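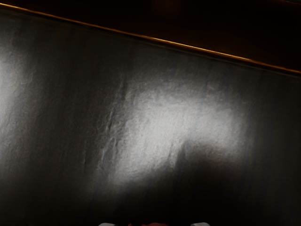

Jukard halts table-clearing robots after grip fault

Jukard has stopped deliveries of its table-clearing robot arm after a fault in which the gripper can open before it has been told to let go. The company, which is based in Zudotton, wrote to customers on Thursday and asked them to keep the machines switched off until new software is ready.

The problem came to light at Dixit, a chain of canteens that has been trying out two of the arms. One of them dropped a glass jar over the edge of a table during the lunch service. A kitchen assistant was cut on the hand while clearing up and has since returned to work. 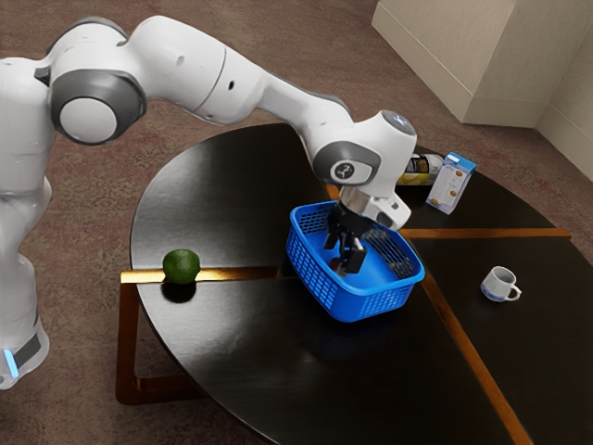
The arm at work over the blue basket on a round black table. Simulation: Jukard

According to Shalini Pant, head of safety at Jukard, the fault lies in the way the arm reads the pressure on its fingers. After 65 minutes of running without a break, the reading can drift, and the control software then takes a held item for one that has already been set down. 'The arm does not know it is still holding something,' she said. The emergency stop is not affected.

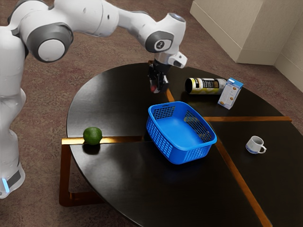
Jukard is now repeating the fault in simulation before any arm is allowed to run again near people. Each test uses everyday items of different shapes and weights, set out on the table. A lime, a mug and a can lying on its side are among them, with a small box standing next to the can. The company plans 700 runs and will send the results to Sodow, the firm that checks its machines.

Akash Pathak, who manages the trial for Dixit, said the canteens had gone back to clearing by hand. He wants the arms back – but only with a fence or a floor sensor around each table, something the first contract did not include.

Jukard expects to release the update in August. Customers who have had items dropped in the past 7 weeks are asked to save the arm's log before switching it off.
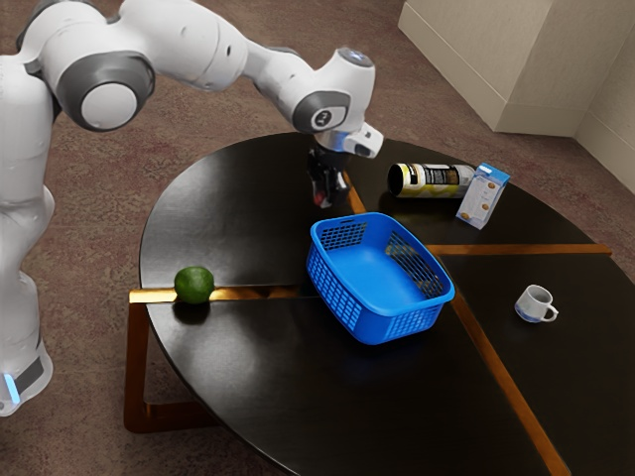
Filed under: Robotics | Workplace safety

Sodow said it would not comment until it had seen the test results.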